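gaete48
Rule 2 of our bench sheet says finger pads get swapped when the edge frays. Delia Troncoso wants it at 279 cycles, frayed or pretty. Opinions?

Bondunness
Go by the edge. Ours, mid bag job:
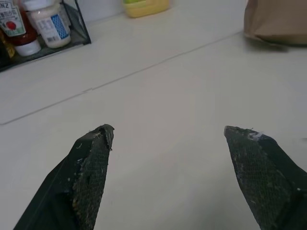
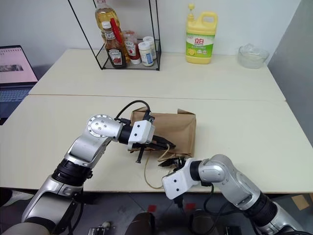

I'd call those pads due. A counter would have passed them at 278.

kakano8
Disagree. "Frayed" means whatever the guy on shift wants at 5 p.m.

gaete48
I am the guy on shift.

kakano8
Noted.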